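Sorting the play kitchen, part one

6/14/25

In August we move to the new apartment on Grabowska, and I promised myself that this time I will not pack everything in one big box and regret it later. I started with the smallest household we own, the play kitchen. It has its own dishes, its own groceries and, I am sorry to say, its own mess.

My method is simple. I put things on a white table, because on the white I can see what I have. On the shelf everything looks like one colorful pile, and I always believe we own less than we do.

I gave myself two hours for it, with a coffee. The dishes I like the most are the green and blue ones. They are calm colors, and small bowls are useful in every game, also when the game is not about cooking. The food is more difficult. Each piece was once the favorite, so I feel a little guilty when I hold it over the donation bag. The banana I would never give away. It is peeled, with the peel open in flaps, and I find it very well made.
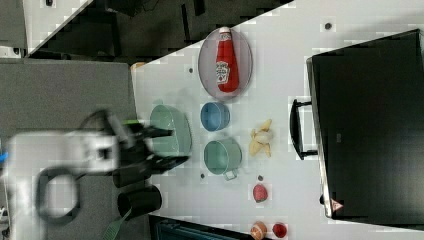
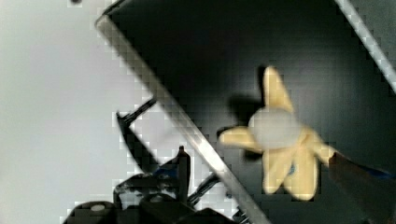
The ketchup bottle and the strawberry are in the first picture, and the yellow star with the round white center is in the second.

What stays and what goes

I decided on 5 groups: dishes, fruit, other food, soft toys, and things I don't understand. The last group was bigger than I expected.

Dishes go in the flat box from Nindel, the one with the handles. I wrap nothing, only put a kitchen towel between the layers. Fruit and other food go in cotton bags, so they can be carried by a child who wants to help. Soft toys travel last, on the top, where they fill the empty corners of a box very nicely.

For the donation I filled 2 bags. They go to the toy library in Plosiseck, which takes play food if it is clean and has no missing parts. I washed the plastic pieces in warm water with a bit of dish soap and left them on a towel overnight.

The star was not in my plan at all, it is not kitchen. But it is soft and has a friendly shape, and I put it on the list of things that stay.

Next I must do the books. There are 6 shelves of them and I am already tired when I think of it. If somebody knows a good way to pack the tall picture books so that the corners don't bend, please write to me.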